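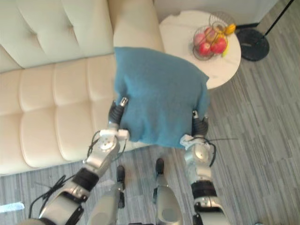 Figura 1. Cojín azul ante un sofá color crema.

¿Se puede comprar el confort? Lo que prometen las etiquetas del textil de hogar
Trabajo de proyecto. Autores: Severino Aranda y Colette Vidal
25 de enero de 2024

1. Punto de partida

El encargo era estudiar cómo se vende el confort en los tejidos para la casa. Empezamos con desconfianza y la mantenemos. Palabras como «acogedor», «transpirable» o «tacto natural» aparecen en fundas, mantas y cojines de todos los precios, y casi nunca van acompañadas de un dato que se pueda comprobar. Una funda de poliéster puede llamarse «tacto algodón» sin llevar una sola fibra de algodón, y el comprador con prisa lee la segunda palabra.

Revisamos los catálogos de tres marcas, Lellitz, Fisness y Kustano, y pasamos un cuestionario a 49 personas de nuestro entorno. La muestra es pequeña y de conveniencia: compañeros, familiares, vecinos de la escalera. No pretendemos que represente a nadie más.

2. Los catálogos

De las fichas consultadas elegimos 30 para leerlas enteras. En 18 se usaba el adjetivo «suave» o alguno de su familia sin indicar la composición en el mismo párrafo; había que bajar hasta las instrucciones de lavado para encontrarla. Kustano es la más ordenada de las tres, aunque tampoco explica qué entiende por «transpirable». Fisness habla de una «fibra Uzor» que, según la letra pequeña, es una mezcla de acrílico y viscosa. Ponerle nombre propio a una mezcla corriente nos parece un recurso barato. Escribimos a la marca para preguntar en qué se distingue de cualquier otra y la respuesta repetía el texto del catálogo.

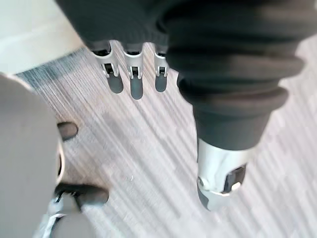 Figura 2. Tejido de punto en tono oscuro.

El punto merece una nota aparte. Se presenta como sinónimo de calidez, cuando el abrigo depende de la fibra, del grosor y de lo cerrado que esté el tejido. Un punto abierto deja pasar el aire con facilidad. También se deforma y se engancha más que muchas telas planas, cosa que Lellitz resuelve con la frase «envejece con carácter».

3. El cuestionario

Preguntamos qué miraban primero al comprar una funda o una manta. El color ganó con 33 respuestas. La composición quedó muy por detrás, y varias personas reconocieron que la etiqueta la cortan al llegar a casa porque pica. El resultado nos obliga a repartir la culpa: las marcas escriben vaguedades, pero los compradores tampoco les piden otra cosa.

Hay que decir que la pregunta estaba mal planteada. Dábamos una lista cerrada y el color figuraba en primer lugar, lo que pudo empujar a marcarlo. 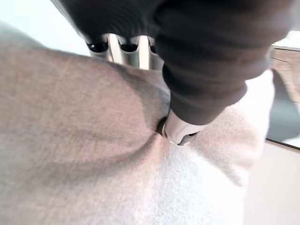 Quedaba por ver si la suavidad que se nota con la mano en la tienda dura algo. Los acabados suavizantes pueden irse con los lavados, y ninguna de las fichas que leímos dice cuántos aguantan. Nuestra intención era lavar varias muestras y compararlas a ciegas, pero no disponíamos de una lavadora con programa constante y descartamos la prueba. Colette propone retomarla en febrero, con la misma dosis de detergente para todas. Severino duda de que el tacto de unos pocos voluntarios sirva como medida, y en este punto no nos hemos puesto de acuerdo.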